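Florex Braided Cotton Twine, Natural

Unbleached cotton twine for tying parcels, bundling garden stakes and general shop use. Braided construction — does not unwind at the cut end as twisted twine does. No wax or dye. Knots hold without a second pass.

Length per spool: 200 ft
Core: cardboard, fits Wemley wall holders
Also sold as: 100 ft spool, case of 18

Not rated for lifting or for securing loads on vehicles. Store dry. Cotton shrinks slightly after the first wetting, so leave slack in outdoor ties. Color varies between lots; order all spools for one job together.

Unopened spools may be returned within 14 days. Cut lengths are final sale.

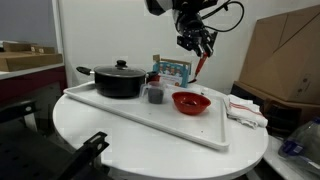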